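3.2 Diet and memory in older farm workers

We visited households in Mikavdale in May and enrolled 257 adults over the age of 70 who had worked on the land for most of their lives. Each person kept a food diary for 7 days and then took a short memory test at home. Kathleen Tully and Ultan Ó Dálaigh scored the tests without seeing the diaries.

People who ate beans or leafy greens on most days recalled more words than those who seldom did. The gap was smaller once years of schooling were taken into account. Fish intake showed no clear link with recall. Three diaries could not be read and were left out.

Diaries were typed up at the Pinderden office and stored on desktop computers. Moriarty and Coughlan checked every entry against the paper copy. We did not measure blood pressure or hearing, and both may affect test scores in this age group.
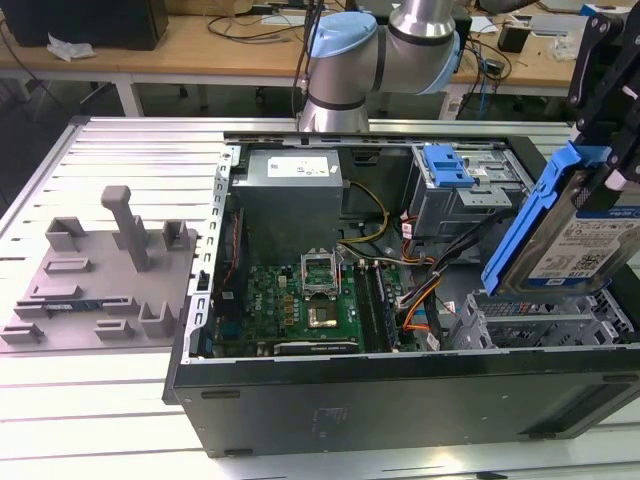
Figure 3. Desktop computer with side panel removed, showing the motherboard and power supply.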